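Vilora Wrist Module
Research hardware / Manipulation / Wrist sensing

Summary
The Vilora is a wrist-mounted camera and compute unit for recording manipulation of cloth and other soft household goods. It was developed alongside the Ondine grasp policy and is supplied to partner labs as a fitted unit with mounting bracket, cabling and calibration file.

Method
Ondine is trained on wrist views only. No overhead or side camera is used at any stage. Each demonstration is recorded by an operator guiding the arm, then trimmed to the interval between first approach and release. The policy predicts a short sequence of hand motions from the current view and the joint readings.

Training set: 3,084 demonstrations, of which 626 are towel handling
Held-out trials: 806
Arms used: 2
Test site: Prundley laboratory

Result
The main finding concerns field of view. Policies trained on the full fisheye view regrasped a slipping hem more often than policies trained on a centre crop of the same recordings. The gain was largest where cloth hung above the hand. On rigid items the two performed alike. The comparison was first run in September and repeated after the bracket was revised, with the same ordering.

Fitting notes
Remove the old bracket before offering up the new one. Route the cable with enough slack for full wrist rotation. Run the calibration routine after any change to the bracket screws. Files made for the earlier Barua mount cannot be reused, as the optical centre has moved.

View in use, striped towel over the hand

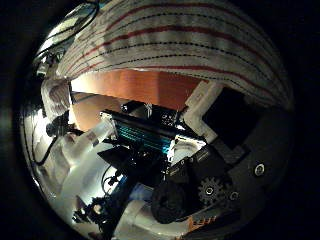

Does the policy need retraining if the module is moved to a different arm?
Retraining is not normally needed if the hand is the same and the new arm has been calibrated. A different hand changes what the camera sees of its own fingers, and a fresh set of demonstrations should be recorded.

Known limits
Dark fabric in low light remains unreliable. Transparent film was not tested.

Supply
Partner labs only. Technical contact: Yvette Pelletier, Prundley.
Page revised February 2023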